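Student Project Report
Department of Production Engineering, Clonstead

Incoming Inspection of Outsourced Circuit Boards: Reducing Repeat Handling at a Small Equipment Maker

1. Background

Clernitz builds control units for pumping stations and buys its populated circuit boards from a contract manufacturer, Soditz. Final assembly, software loading and shipping are done by Clernitz. Boards arrive in trays of 60 and are inspected before they are released to stock. The project was set up to find out why released boards were often inspected a second time at the assembly bench, and whether the second inspection could be dropped.

2. Method

Inspection records for 3,905 boards were exported from the stock system. Each record holds a board number, a tray number, a result code and a free text field. Records without a tray number were left in the data set but excluded from the tray comparison. The free text was sorted by hand into 3 groups: solder, component placement, and labeling. Assembly staff kept a paper log of second inspections during May. The log was matched to the stock records by board number.

3. Results

Of the 55 boards entered in the log, most had passed incoming inspection with no remark. The usual reason given for repeating the inspection was a missing or unreadable revision label. Solder defects were rare in the log and were spread over several trays. Placement defects came mainly from one connector, which sits close to the board edge and can be pushed out of line when a board is lifted from the tray.

The result codes used by the two companies do not match. Soditz reports a reworked board as passed, while Clernitz has a separate code for rework. A board reworked before delivery therefore has no rework entry in the Clernitz system, and bench staff who notice hand soldering send it back for inspection.

4. Discussion

The second inspection is mostly a check on paperwork. A shared code list would remove part of it, and so would a revision label placed on the top side — the present label is hidden once the board is in its tray. The connector problem is separate and needs a change to the tray insert. Vídalín, the tray supplier, offers a deeper insert, but it was not tested in this project.

The log covers one month and one product family. Boards for the older control unit were not included.

5. Further work

Test the deeper insert on one product. Agree on a code for rework before delivery. Repeat the log after both changes, using the same form.

Appendix A

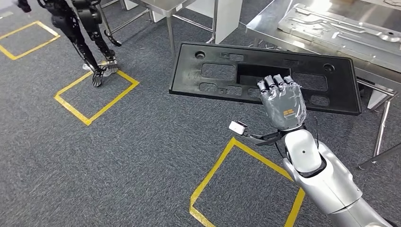
Figure A1. Robotic hand with a black molded panel.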